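Jolton JT-2 Tray Transfer Cell - Setup and Care

Part no. 361. Page revised Apr 30, 2025

Overview
The JT-2 moves shell-type trays between open shelving and a plastic bin. It is supplied with two arms, two five-finger hands and a wrist camera on each arm. Shelving is supplied by Kinnunen or by the customer.

Placing the shelf
Park the base square to the shelf and lock it before teaching any point. Teach the middle shelf first. The board above it limits how far the hand can rise, and a path that clears this level will normally clear the one below. Glossy shelf boards reflect overhead lights, so set camera exposure with the room lights on.

Placing the bin
Set the bin on the floor within reach of the right arm. Line the bottom with cardboard. A tray dropped on bare plastic tends to slide under the rim, where the fingers cannot close on it. Re-teach the bin position whenever the bin is changed for another size.

Cables
Leave a small service loop at each wrist. Rotate the wrist through its full range by hand, power off, and check that the loop neither tightens nor catches on the forearm screws.

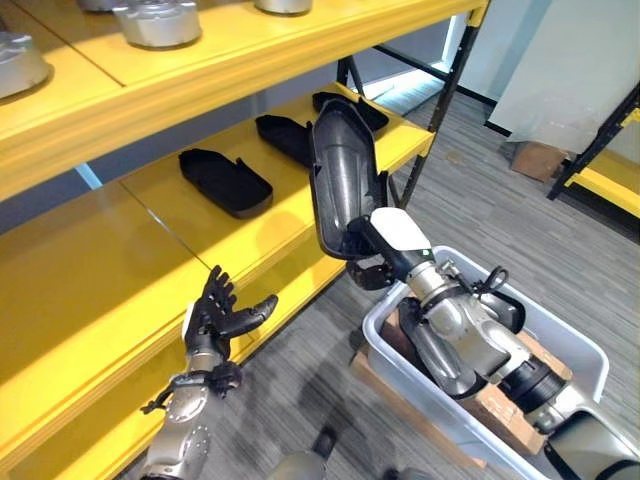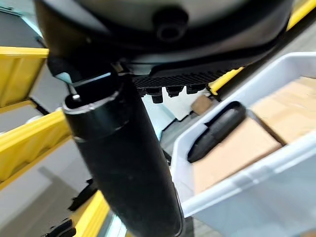 Yellow shelving and the white bin, with black hands or fingers at work height.

Routine care
Wipe finger surfaces every 50 hours with a dry cloth. Do not use solvent - it hardens the pads. Scuffing is cosmetic unless the edge of a pad has lifted. Check finger collars for play at the same interval and replace all 4 collar screws as a set.

Wrist camera
If picks drift to one side, clean the lens and rerun hand calibration before changing any taught point. Recalibrate after every finger replacement.

Spares
Finger pad set, wrist cable, collar screw set, lens cover. Orders placed in December ship in the new year. Technical contact: Rukhsana Swati, Jolton Service.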